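Thread: running a house sale on Shearer Street

1/ We finished the sale at my aunt's house in Guslow last weekend. A few people asked how we did it without hiring a company, so I'm writing it down while I still remember.

18 replies · 42 shares

2/ We did get a quote first. The company wanted a flat fee plus a percentage, and they wouldn't start until June. The house had to be empty well before then. That settled it.

3/ Go through the paper before anything else. Desk drawers, cookbooks, coat pockets, the backs of picture frames. We found the car title inside a phone book. Anything with a signature or an account number went into one box, and that box left the house the first day.

4/ Next, let the family pick. Give everyone the same deadline and hold to it. We used colored dots, one color per household, and when two colors ended up on the same thing we flipped a coin. The piano bench took three flips, which I don't recommend.

5/ Eat before you sort. We skipped lunch the first day and by midafternoon we were arguing over a colander. After that somebody brought fruit and sandwiches every morning and we stopped at noon whether we were done with a room or not.

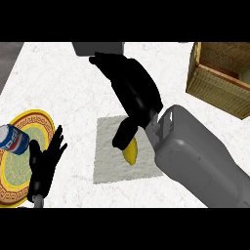 6/ Pricing. Look up what things sold for, never what people are asking. I used Ernudeck for most of it and you can filter down to completed sales. The dining table was listed all over the place at prices nobody had paid.

7 replies · 19 shares

7/ Round everything to a whole dollar, or to five if it's over twenty. You don't want to be making change in quarters with six people standing in the hall.

8/ Masking tape for price tags on glass and metal. Not on finished wood and not on book jackets. For those we used string tags or just put a card next to the pile. I took the varnish off the corner of a side table learning this.

9/ Clothes sold badly. We priced them low on Friday, lower on Saturday, and still filled the back of the truck for the thrift store. If I did it again I'd donate all the clothes up front and use the bedroom for tools. Tools sold to the first people in line.

10/ Permits. Guslow lets you hold a sale at a residence for up to four days and you have to post the permit in a window. Poltado, one town over, has different rules, and my cousin found that out when he put our signs up over there and they were gone by breakfast. Check with both towns if you're near a line.

11/ Signs should have the street number bigger than anything else. Ours said 131 SHEARER and an arrow. The first version said ESTATE SALE in huge letters and the address in marker you couldn't read from a car.

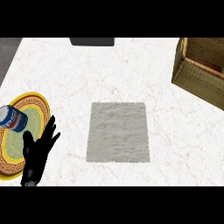
12/ Dishes need their own table and they need to be grouped by pattern. People shopping for dishes are usually filling in a set, and they'll walk right past a mixed stack. They go by the border, so lay one out flat where the whole rim shows. A plate like this one, with the yellow edge and the key pattern running through the orange-brown, is something a person can match from across a room. Plain white we sold by the box. Put newspaper and bags at the same table or you'll spend the day running to the kitchen for them.

23 replies · 61 shares

13/ Have one way in and one way out. We locked the back door and put the cash table by the front. Rooms that weren't part of the sale got a sheet taped over the doorway. A closed door gets opened. The sheet worked better.

14/ Money. I was hoping for $2000. We took in $1171 after paying for the permit, the signs, and the ad. Most of the gap is the bedroom set, which did not sell at any price. It's in a neighbor's garage and it's still available if you have a truck.

31 replies · 12 shares

15/ Things I'd buy ahead of time: a cash apron, extra extension cords so people can test lamps, and more trash bags than seems reasonable. Also a folding chair for whoever is at the cash table. I stood the whole first day.

16/ Last thing. Book the donation pickup before you set the sale dates. Ours couldn't come until the following week and we ended up hauling everything ourselves in two cars. The thrift store in Poltado takes furniture if it has no tears and you call first. They don't take mattresses.

17/ I have the price list as a spreadsheet if anybody wants to start from it. Reply and I'll send it over.

44 replies · 27 shares

Recent from this account
Which thrift stores around Guslow take large furniture
How long to keep old tax papers
Getting a stuck cedar chest open
Selling on Ernudeck: local pickup or shipping
Poltado bulk trash days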